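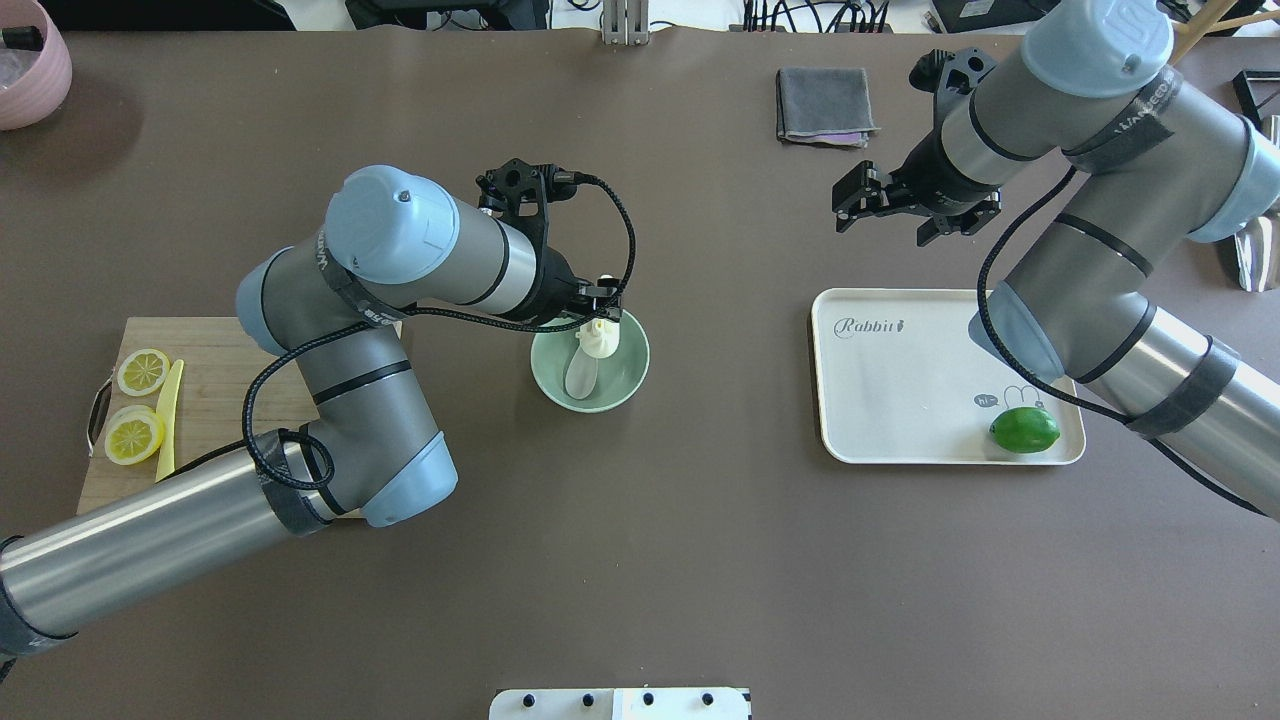

How long should the lemon sit before you stir it?
Fifteen minutes is plenty, with the sugar already on it. Longer and the pith starts to turn it bitter, specially if the slices are thick.

Kitchen table gallery – lemon cordial and the clearing up after

Put up June 1, 2021 by Beathag Jardine

Quick page this one, sorry, I've a train to get. Small batch cordial, the Aridton kitchen way. Recipe is Socorro Restrepo's, well, her aunt's, and Socorro only half agreed to me writing it down. Full sheet is pinned inside the pantry door if you want a copy.

Green bowl and lemons, at the top of the page. White spoon in the bowl, a couple of slices on the board, yellow knife. The board is the one with the metal handle, easy to hang up. The green bowl is my favorite to mix in, nice flared rim.

What goes in, for those who keep emailing:

Lemons, unwaxed. 2000 ml water, boiled and left to cool.
Sugar, to taste – Rigoberto Cáceres says double whatever I put, ignore him.
A pinch of salt. Yes realy.
Mint if there is any. There wasn't in October, and it was fine without.

Slice thin. Pips out as you go, fishing for them later is miserable. Sugar over, leave it, then press with the back of the spoon and add the water. Thirty minutes in the fridge before straining. Keeps till the end of the week, though at Aridton it never has.

Knives go back in the drawer under the window, blades to the left. Please. Yurani Alvarado has asked twice now.

Next one is the table itself. Cloth folded at the far side, corner of the white tray, and a lot of brown tabletop. I like this one more than the food pictures to be truthful. Cloths live on the hook by the sink, trays stacked flat on the bottom shelf.
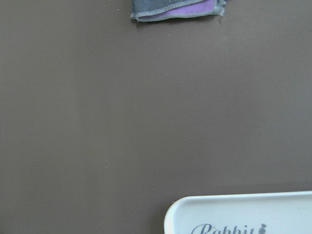

What gets dried sugar off a table top?
Warm water and a wrung-out cloth, left lying on the patch for a minute or so before you wipe. Scraping marks the surface, and the spray stuff only smears it about.

Folded is better than scrunched for wiping, by the way – you get a clean side each time you turn it over. Mercedes Escobar taught me that and I've been boring people with it since. Wash them at 30, no softener, softener ruins them.

More to add when I'm back, incl. the labels Mercedes drew for the bottles. If you've got the big funnel at home can you bring it in, we need it for the next batch. Bottles too, any size, lids that fit.

B.J.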